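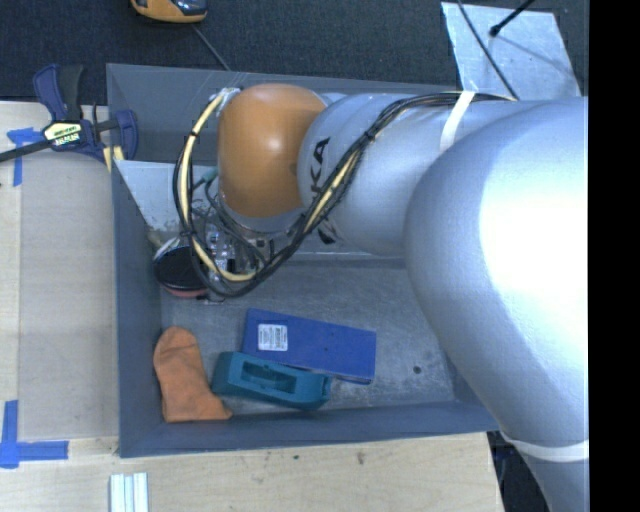 The arm over the gray picking bin. The blue box, the teal part and the orange fabric item lie on the near side.

Running a Repeatable Bin-Picking Trial

This page sets out the procedure used at the Wieser laboratory to compare two grasp selection methods on a single arm. It is intended for new members of the group and for partner laboratories that wish to add results to the Trernness comparison. Readers should already be able to move the arm safely and to start and stop the recording software.

Background

The baseline method, Dikaler, ranks grasp points from one view of the bin and carries out the highest-ranked grasp. The second method, Tirkutetti, uses the same ranking but lowers the score of any point close to a recent failure. The question under study is whether this short memory reduces repeated failures on soft or flat objects. Both methods must therefore face the same starting layouts.

Before the session

1. Clamp the bin to the work surface and confirm that it does not shift when pushed by hand.
2. Check the tape marks on the work surface against the reference photograph. If a mark has lifted, replace it before calibration.
3. Inspect the cable bundle along its full length. The loop near the gripper must have enough slack for the wrist to turn, and it must not catch on the bin wall.
4. Run the calibration routine. Accept the result only if the error at every test point is below 6 millimeters.

Setting the layout

Each layout is stored as a numbered overlay. Open the overlay on the monitor and place the objects by hand until they match it. Boxes should lie flat unless the overlay shows otherwise. Fabric items need more care: lay the item down, match its outline, and leave the folds as they fall. Folds are not controlled in this protocol, and their effect is treated as noise in the analysis.

Objects may touch one another. Do not separate them to make a grasp easier.

Running the trial

1. Load the trial file. The method name is hidden from the operator.
2. Start recording, then release the arm.
3. Allow 30 seconds for each attempt. An attempt that exceeds this limit is logged as a failure.
4. Log a success only when the object has been lifted clear of the bin and released in the drop area.
5. If the object falls back into the bin, leave it where it lands and continue.
6. End the trial when the bin is empty or after 32 attempts.

Stop the arm at once if a cable pulls tight or the gripper presses on a wall. Mark the trial as void and repeat it from the same overlay.

Reading the results

The current data set contains 311 valid trials. Tirkutetti produced fewer repeated failures on fabric items. On rigid boxes the two methods could not be told apart. The gain was smallest when the objects were grouped against a wall, where few other grasp points were available.

Submitting data

Upload logs by noon on Friday of the week in which they were recorded. Void trials should be included and labeled as such. Questions about the log format should be sent to Vilmos Gál. The next revision of the overlays is planned for May, and trials recorded with the present set will remain valid after that revision.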